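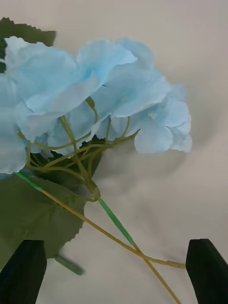
Questions about our artificial flowers – Brellumholm

How do I clean the petals?
Use a soft dry brush and start at the centre of the bloom. Please do not put the flowers in the dishwasher.

Will the blue fade?
A little, if it stands in strong sun. We advise to turn the stem every month.

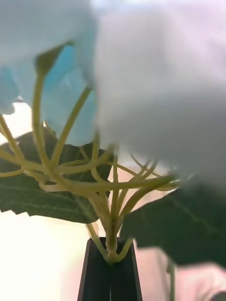
Reading time: 2 min

Which vase is good for a hydrangea?
A narrow one. The Lekeck vase holds one stem upright. Wider vases need about 100 g of pebbles.

The leaves came off my rose. Is it broken?
No – the sprigs can be pushed back on the stem. 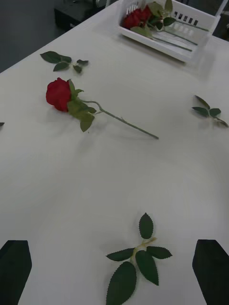

Red rose and loose leaf sprigs

Can I mix roses and hydrangeas?
Yes. Lay all pieces on a table first, and choose the colours before you begin. The rose stem is 51 cm and can be shortened with pliers.
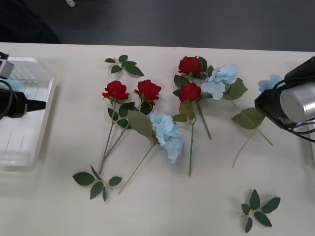

Riquelme: I put the roses first and the hydrangeas after, lower down. The other way, my roses always leaned to one side.

Do you take returns?
Yes, within 60 days, in the original box.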